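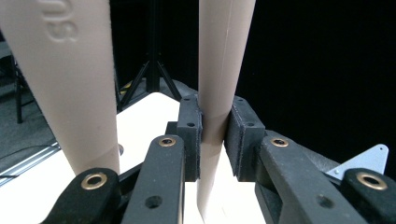 同じ色の筒ばかり触っていて、間違えないほうがおかしいんじゃないか、と前回の棚の記事を読んだ方から感想をもらった。倉庫で働いていたことがあるそうで、色が同じものは必ず混ざる、ラベルなんか貼っても混ざる、とのこと。けっこう長いメールだった。なので今回はその話から聞いた。

聞いた相手はHasomportの梱包室の担当の人。名前は出さない約束。梱包と検品をやって6年目。2023年1月26日、昼休みの前に時間をもらった。途中で二回電話が鳴って、話が飛んでいるところがある。そのまま書く。

まず、混ざりませんかと。

「混ざりますよ。そりゃ混ざる」

即答だった。

「太いのと細いのは見ればわかるんです、並べれば。並べればですよ。片方だけ手に持ってて、これどっちだっけ、ってなるのが一番多い。で、隣のを見て、ああ細いほうだ、と。だから机には必ず両方置いてます。見本として。片付けられると困る」

筒はMeirelesという取引先のもので、色はベージュ。つやはない。文字が浮き出しで入っているのだが、同じベージュの上に同じベージュの文字だから、光の向きで見えたり見えなかったりする。

「影で読むんですよ、あれ。字を読むっていうより影。SUのところが出てれば、ああそっち向きね、とわかる。上の蛍光灯だけだと平らに見えちゃって全然だめ。横からスタンドを当てると急に出てくる。最初の年はそれ知らなくて、指でなぞってました」

指でわかるものですか。

「わかるようになりました。今でもわかると思う。冬は無理かな、指先がかさかさで」

印刷にしてくれと頼んだことはあるのか聞いてみた。一度ある、らしい。返事は「検討します」で、それきり。本人はもう気にしていない様子。印刷だとこすれて消えることもあるし、浮き出しのほうがこっちの手間は減る、という話もしていた。先にそっちを言ってほしい。メモを取りなおした。

次、筋のこと。細いほうの筒には正面に縦のうすい線がある。型の合わせ目ですよね、と確認したら、そうだと思う、作ってるのはうちじゃないから断言はしないけど、とのこと。

「あれが助かるんです。筋を手前、って決めてる。全部手前に向ける。お客さんから言われたわけじゃないですよ。こっちで勝手に決めた。揃ってるとね、一本だけ向きが違うのが目に飛び込んでくるでしょう。そうすると、向きが違うついでに傷も見つかる」

ついでに、のところが面白かったのでもう一度聞いた。

「雑に置かれたやつって、ほかも雑なことがあるんですよ。誰かが急いでて、ぽんと入れて、たぶん見てない。だから向きが違うのは全部出して、最初から見ます。何もないことのほうが多いけど。多いけど見る」

検品で見る場所は、先のほうから。先が丸くなっているタイプは、丸みのところに擦れが出やすい。本人いわく、ほかのところはあとでいい。先を見て、肩を見て、筋を見て、最後に文字。文字を先に見ると読めたことに満足してしまって、あとが甘くなる。

「新しく入った人はみんな文字から見るんですよね。読みたいから」

ここで電話。戻ってきて、何の話でしたっけ、と言われ、こちらも忘れていて、しばらく棚の話になった。

棚は8段。作ったのはStatikという会社で、段の高さが変えられるはずなのだが、一度も変えていないとのこと。変えるには中身を全部下ろさないといけない。下ろしたら置く場所がない。だから変えられる棚を、変えずに使っている。

上の段には空箱。目の高さのところにその週に出すもの。いちばん下はKurkadusと呼んでいる箱で、これは前の仕事の名前がそのまま残っただけ。中身はもう別物。

「名前を変えようって話は出るんですけど、変えた日にぜったい誰かが探すでしょう、Kurkadusどこですかって。だからもういいかなと」

紙の台帳にもKurkadusと書いてある。台帳は見せてもらった。字がすごく小さい。

台帳の127番のところに赤い丸がついていたので聞いた。あまり話したくなさそうだったが、話してくれた。

「向きを逆に入れて出した箱です。先が下になってた。割れたとかじゃないですよ、筒は無事。ただ開けた人がびっくりしたみたいで。向こうの人は上からつまんで取るつもりで開けるから、太いほうが上だとつまみにくいんですって。そりゃそうなんですけど、そのときまで、つまんで取るなんて考えたことなかった。こっちは入れるだけだから」

それから、箱に入れる前に必ず一本、自分でつまんで抜いてみるようにしたそうだ。抜けにくければ仕切りが狭い。すぽっと抜けるなら緩い。

ちょうどいいのは？

「少し、ひっかかるくらい。くっ、て。いや、ぐっ、じゃなくて、くっ。すみません、口では無理ですね」

やって見せてもらった。私もやった。違いはわからなかった。ぐっ、のほうだったらしい。

持ち方の話。これは読者の方も聞きたがっていたので長めに。

筒は先に向かって細くなるので、どこを持つかで安定がかわる。上のほうを握ると先が振れて隣にあたる。先を持つと今度は頭が重い。真ん中へんを両側から挟むのがいい。ただ強く挟まないこと。

「力はいらないです。つるつるに見えるけど、つやのない表面って、意外と指に止まるんですよ。滑らせるのが怖いから最初はみんな強く持つ。強く持つと疲れる。疲れると、午後に落とす。だいたい三時前」

手袋は？

「布のはだめ。滑ります、あれは。指先にちょっと何かついてるやつがいい。でも私は素手です。手を洗って、よく拭いて、素手」

会社としては手袋なのでは、と聞いたら笑って、そこは書かないでほしいと言われたが、あとで「まあいいです、書いて」とのことだったので書いた。本人に確認すみ。

一箱に260本。数えるのか聞くと、数えない。仕切りが埋まっていればその数だから、という答え。ただし仕切りが一つ破れている箱があって、そこだけ二本入ってしまうことがある。破れた仕切りは見つけ次第捨てる。捨てるんだけど、もったいないと言ってまた棚に戻す人がいる。誰とは言わない。

「テープで直してあるんですよ、きれいに。きれいに直してあるから余計に気づかない」

ここは少し声が大きかった。

ベージュという色についても聞いた。一日中見ていて飽きないですか、と、われながら雑な質問。

「飽きるっていうか、ベージュってひとつじゃないんですよ。同じ筒でも、先のほうが少し明るく見えることがある。光の加減なのか、もとからなのか、知りません。朝と夕方でも違う。窓側の机だと黄色っぽい、奥だと灰色っぽい。で、入荷の時期が違うのを隣に並べると、あれっ、となる」

それは不良？

「いや、範囲のうちです。色見本があるので、それと比べて。比べるときは必ず同じ机、同じスタンド。机が違うと喧嘩になる。喧嘩っていうか、私はこう見える、いやこう見える、で終わらない」

色見本は引き出しの中、封筒に入れて保管。出しっぱなしにすると焼けるそうで、使ったら戻すこと、と封筒に書いてある。書いた本人がよく戻し忘れる。これは本人の弁。

そろそろ昼だったので、片付けのことだけ急いで。終業前に机の上は全部空ける。見本の筒も引き出しへ。ふだん立てて置いているものを寝かせるのだが、先細りなのでまっすぐ転がらない。弧をかいて転がる。これが厄介で、机のふちに寄せたつもりが曲がって手前に帰ってくる。

「新しい人に置いといてって言うと、寝かせて、手を離して、しゅーっと曲がって、あ、あ、ってなる。みんな一回やります。私は布を敷いてます。古いタオルでいい。溝を作って、そこに寝かす」

タオルは洗うんですか。

「一月に替えました。今年のはまだ新しい」

二回目の電話。これで時間切れ。最後に、冒頭の感想をくれた方に何か、とお願いしたら、立ったまま少し考えて、

「ラベルは貼らないほうがいいかもしれないです。うちは貼るのやめました。ラベルがあると、みんなラベルしか見なくなるので。あ、箱には貼りますよ。箱には貼ってください」

とのこと。箱のラベルの位置は右上、開け口の反対側。写しをもらい忘れたので次回聞いてくる。仕切りの寸法についても問い合わせが来ているが、こちらもまだ聞けてていない。わかり次第ここに追記します。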